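Chamado 470 – Medidas de armário mudam sozinhas ao exportar a lista de corte
Produto: Vakau, módulo de cozinhas
Situação: resolvido (com ressalvas do cliente)
Aberto em 1º de março

Relato inicial

Bom dia. Tenho um projeto de cozinha no Vakau em que as portas superiores aparecem direitinho na tela. Quando exporto a lista de corte, elas ganham 2 mm de largura. A marcenaria Pluvholm, que leva números a sério, cortou conforme a lista. Tenho agora um jogo de portas que não fecha e uma cliente que aprendeu a usar a palavra "milímetro" em tom de ameaça.

Já reiniciei o programa. Já reiniciei o computador. Escrevo isto para poupar a primeira resposta.

Resposta do suporte

Olá! Obrigado pelo contato. O senhor já tentou reiniciar o programa?

Resposta do cliente

Reiniciei de novo, por educação. Continua igual. No modelo, cada porta mede 184 mm na peça estreita de teste que criei para isolar o problema. Na lista, a mesma peça sai com 186 mm. O projeto se chama Murakami e a versão de teste está na pasta compartilhada. 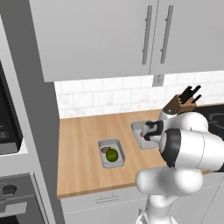 Fiz também o seguinte, nesta ordem:

Exportei em CSV e em PDF. Os dois erram com a mesma convicção.
Apaguei a peça e desenhei outra do zero. 186.
Troquei o material da porta. 186.
Abri um projeto antigo, de antes da atualização de maio, e exportei. Saiu certo. Salvei esse projeto na versão atual, exportei outra vez e saiu errado. Fiquei olhando para a tela por um tempo.

Resposta do suporte (segundo nível, Nithin Iyer)

Bom dia. Assumi o chamado e consegui reproduzir. A atualização passou a somar a fita de borda à largura final da peça, 1 mm de cada lado, mesmo quando a medida do modelo já inclui a fita. O campo fica em Preferências > Produção > Acabamento > "Compensar borda" e vem marcado de fábrica.

Desmarque, salve, feche o projeto e abra de novo. Só desmarcar não basta – a lista fica em cache até o projeto ser fechado.

Resposta do cliente

Desmarquei e exportei: 186. Fechei, abri, exportei: 184. Funcionou.

Duas observações. A ajuda do programa descreve essa opção como "melhora a experiência de produção". Na Pluvholm a experiência foi descrita de outro modo. E a preferência não acompanha o projeto: no notebook da loja de Takivmont continua marcada, e precisei repetir tudo lá.

Resposta do suporte (Nithin Iyer)

Registrei as duas como pedido de melhoria. Enquanto a correção não sai, é preciso desmarcar a opção em cada máquina. Posso encerrar o chamado?

Resposta do cliente

Pode. As portas novas eu pago, pelo visto.

Chamado encerrado. Pesquisa de satisfação enviada ao cliente.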